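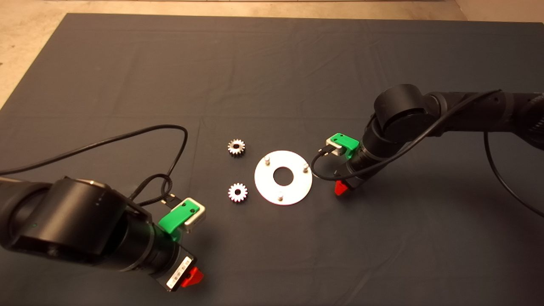
Section 4: Preparing a trackway cast for measurement

Now for the good part! By this stage your cast from the Mahawong site has cured and you're ready to turn a lump of plaster into footprint data. Set up on a flat surface with a dark, plain cloth under everything. Pale casts stand out well against it, and so do small metal parts, like the two silver gears and the round plate with its three pins, which are easy to lose track of on a light beige floor. Creases in a cloth are fine for laying out parts, but smooth the area where the cast will sit.

What you need

Zendov print gauge
Soft brush, 46 mm wide
Modelling clay for levelling
Scale bar, 100 mm
Clenlow record sheets and a pencil

4.1 Cleaning the cast

1. Lift the cast with both hands under the thickest part. Never pick it up by a toe.
2. Brush from the heel toward the claw tips, using light strokes.
3. Loosen stubborn sediment with a damp cotton bud. Wait until the surface is dry before you go on.
4. Save the sediment in a labelled bag. Tiny plant fragments turn up in it more often than you'd think, and they can tell you a lot about the mud the animal was walking on.

CAUTION: Do not use vinegar or any other acid. It will eat into the plaster and take the skin texture with it.

4.2 Levelling

5. Place the cast with the print side up.
6. Put a small ball of clay under each low corner and press down gently until the bubble on the gauge is centred.
7. Leave it for a minute and check again. Soft clay settles, especially on warm afternoons.

Note: Natural casts (where the rock itself filled the track) stand up from the slab, so their depth readings are entered as negative values.

4.3 Taking the measurements

8. Lay the scale bar beside the print, level with the surface the animal stepped on.
9. Measure the length from the back of the heel to the tip of the middle toe. Leave out any drag mark.
10. Measure the width across the tips of the outer toes.
11. Measure the angle between each pair of toes, keeping the gauge arm along the midline of the toe.
12. Take the depth at the heel and at the base of each toe.
13. Repeat the whole set with fresh eyes and write both results on the sheet. If the lengths differ by more than 2 mm, do a third.

This is where three-toed prints get really fun. A long middle toe and narrow angles usually point toward a theropod, while a broad print with blunt toes is more likely an ornithopod – but mud slumps, toes slide, and one print can fool anybody. Record what you measure and leave the naming for Section 6.

CAUTION: Never force the gauge arm into a narrow claw mark. If it won't seat, write "not measured" and move along.

4.4 Entering your results

14. Copy the figures into the Lundbridge catalogue, one row per print. The catalogue holds up to 1,000 rows per site.
15. Use the trackway number first, then the print number, for example 103-4 for the fourth print in trackway 103.
16. Tick "left", "right" or "unsure". Unsure is a perfectly good answer.

Note: Stride length can't be taken from a single cast. Use the field map for that, as explained in Section 5.

4.5 Storage

17. Wrap the cast in acid-free tissue and set it in a padded tray.
18. Put the label inside the tray with the cast, and write the same number on the lid.
19. Store trays flat, in a dry cupboard, no more than two high.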